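Oct 31, 2021

Sourdough starter log, Posham bench: the rye finally woke up!

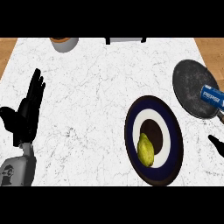 So the Drirneleo rye starter, which has sulked since May, doubled overnight, and then kept climbing for another two hours after I'd written it off. I fed it the coarse flour from the Sustilthorpe mill this time (same hydration, same jar) and the smell is completely different, all green apple and a bit of yogurt. Lovely stuff.

Test loaf: dough weight 859 g, kitchen at 19 C, long cold proof. Crumb a little tight near the base but the crust sang when it came out, and the flavor is the best I've had from rye all year. Ghizlane Amrani tried a slice and wants a spoonful of the starter for her flatbreads, so I'm drying some on parchment for her.

The Shi wheat starter is steady as ever. Up to 39 percent rye in the feed and it still doesn't get gluey, so I'll push that next.

To do: repeat with the old flour and keep everything else the same. I want to know if it's the grind or just the cooler kitchen. Also find the good lame, the spare one drags. And more salt in the next loaf, this one was a touch flat.

Filed under: Bread, Fermentation, Bench notes
6 comments | 14 shares
Contact | © 2021 Posham Bench Notes | Back to top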